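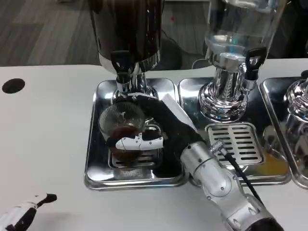 A ribbed glass under the tap of the dark dispenser, with the clear one next door.

Setting up a self-serve drinks counter is one of my favorite jobs before a long morning of guests, and I promise it's easier than it looks! Start by giving every dispenser its own drip tray. I used to share one long tray between two of them and spent half the morning mopping (Graciela Ocampo still teases me about it).

Set each tray on the counter first, then drop in the grate so it lies flat, and stand the dispenser behind it with the tap pointing out over the slots. Now try it with the tallest glass you own. It should slide under the tap with a little room to spare -- if you have to tip it, swap to a shorter glass.

Close every tap before you fill. Brew your coffee a bit stronger than usual if people like to add ice, and put water right beside it, as everybody ends up wanting some. I fill mine by 8 in the morning, and roughly 170 ounces of coffee sees us through to lunch, even in August when the whole family is over.

Hold the glass with one hand while you work the lever with the other, and stop well short of the rim. Empty the trays whenever you pass by, and rinse the grates in warm soapy water at the end of the day.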